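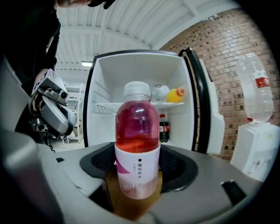
**What does Darlow do?**

We study how robots can learn household tasks from people who carry out those tasks with hand-held grippers.

Darlow is a small research company in Clundamham. Our main method is called Madero. A person holds a gripper in each hand and does an ordinary job, such as moving drinks in and out of a small fridge. The grippers are tracked as they move, and the paths become training data for a two-armed robot. No robot is needed while the recording is done, so a session can be set up wherever there is a table and a power outlet.
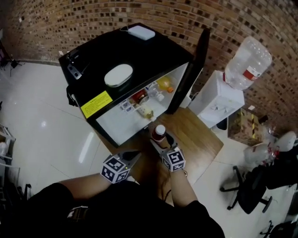 Each task is recorded many times, with the items put in new positions between runs. We found early on that this matters more than the total number of runs. In our fridge study, a policy trained on 600 varied runs did better than one trained on 700 runs with a fixed layout – mostly on items near the back, where the jaws have little room to turn. Bottles lying on their sides are still the most common cause of failed grasps.

The second part of our work is Halonen, the software that checks recordings before training. It lines up the views from the different cameras and marks any run where tracking was lost for more than 3 frames. In the fridge study it marked 113 runs. We recorded those again and did not try to repair them.

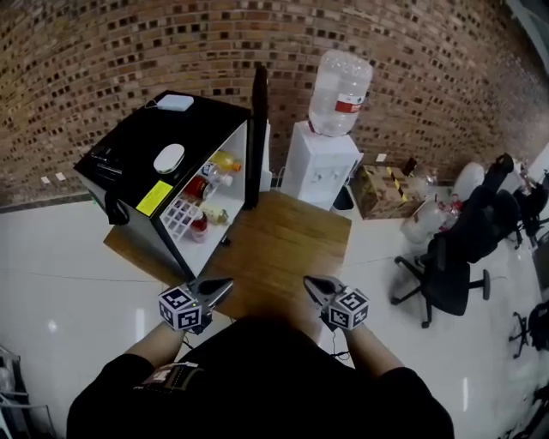 Doors and shelves are the next subject. A door that swings partly closed changes which paths are safe, and our present method handles that poorly. We plan to report on a revised version in March, including the tasks where it did not help.

We share our recording instructions with other labs on request, and we take visitors at the Clundamham office by appointment.

Page last updated Feb 8, 2018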